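05/07/2024 | Por Heidrun Kofler
Notas para la ponencia «La bandeja y la pieza: orden del material pequeño en salas compartidas»

Buenos días. En nombre de la entidad Nolton, agradezco a la organización la invitación y a Kirsty Stubbs la revisión de este texto.

[Pasar a la segunda diapositiva. Esperar a que se cierren las puertas.]

La intervención trata de un asunto modesto: dónde se deposita una pieza pequeña cuando varias personas utilizan la misma mesa. En 2019 nuestro inventario reunía 276 piezas sueltas, repartidas en cajones sin criterio común. El equipo de Peadar Ó Briain propuso entonces trabajar con bandejas de reborde y limitar a 18 las piezas en uso por sala.

Utilizamos tarjetas de reconocimiento distintas para cada familia de objetos. La ficha debe recoger el color, el contorno y el estado de los cantos. El nombre comercial se anota aparte, en el registro general.

[Pausa breve. Si se pregunta por el presupuesto, remitir a Haiyan Wan.]

Respecto a la bandeja, conviene acordar tres cuestiones antes de empezar la sesión: su lugar en la mesa, su orientación y quién la retira al terminar. La orientación genera más consultas de las previstas. No exigimos que quede paralela al borde; sí que se mantenga igual durante toda la sesión.

En cuanto a las piezas de espuma, el contorno ayuda más que el tamaño. Una silueta con cintura se distingue con facilidad de un bloque recto, incluso cuando ambos comparten color. Los cantos merecen revisión periódica, en particular si se aprecian capas.

[Proyectar las dos fotografías seguidas. No leer el pie.]
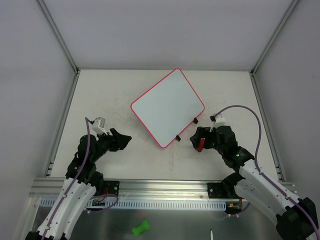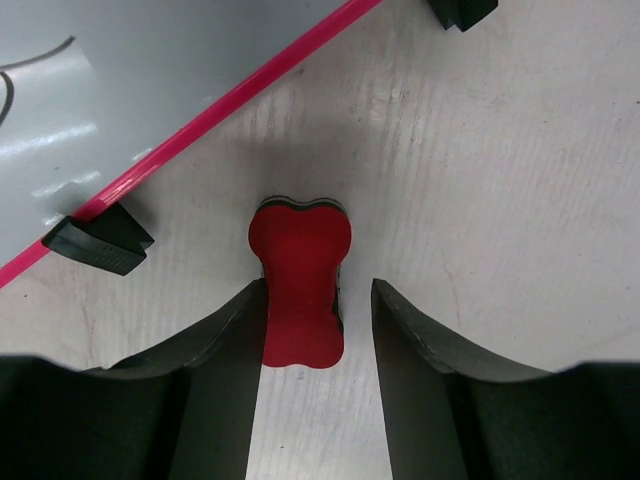 Bandeja con reborde rojizo (primera fotografía) y pieza de espuma roja de contorno entallado (segunda).

[Dejar unos segundos. Recordar que la guía revisada estará disponible en agosto y ceder la palabra a Flora Skinner.]

Utilizamos cookies propias y de terceros para mejorar su experiencia. Aceptar | Configurar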